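Moving from catcher to second base at age 12, how to help my daughter?
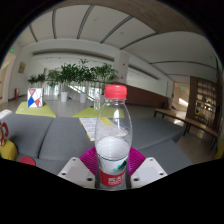 How long does it take a catcher to learn second base? For our girl it took six weeks of practice before her feet looked natural, and she had two sessions each week.

kemeys_dad52
Posted 5/13/24

I ask this because many parents in our league will have the same situation soon. My daughter plays softball for Kemeys. She was catcher for two seasons and her knees began to hurt, so the coach moved her to second base. I did not grow up with this sport, so please excuse me if I use a wrong word. Her throw is strong but she throws everything like she is stopping a runner from stealing. The girl on first base is afraid of the ball. What drills did you use?

leftfield_lou
Short toss. Stand her 20 feet from you and make her throw underhand for a whole bucket. No overhand at all until the bucket is empty. Mine hated it and then she got good at it.

soltbridge_mom
I don't agree with Lou. If you take away the overhand throw you take away the one thing she is proud of. My daughter was also a catcher, at Soltbridge, and her coach let her throw hard but from farther away, on the relay from right field. The soft throws came later without much talk.

leftfield_lou
Farther away is fine for the relay. The double play is not far away. Somebody is going to get hit in the teeth.

kemeys_dad52
Thank you both. I tried the bucket yesterday. She did half of it and asked me if she was being punished. I did not have a good answer. Maybe I will mix the two ideas, some underhand first and then the relay throws as a kind of dessert.

Also a question about gloves. She still wants a big one. The man at the store showed us a Sultix and a Flonano, and the Flonano is smaller. Does the size matter so much at this age?

benchcoach938
Smaller, yes. She has to find the ball in it quickly. But let her choose between the two herself or she will leave it in the car. And please have somebody look at the knees properly. Second base is easier on them than squatting, but she still bends on every pitch.

soltbridge_mom
I agree about the knees. About the glove, we stayed with a bigger one for the whole first season and it was no disaster.

kemeys_dad52
We have an appointment for the knees at the end of May. She chose the Flonano. She is sleeping with it under the mattress, with a ball inside and a belt around it, because her grandfather told her so. I will write again after the next game.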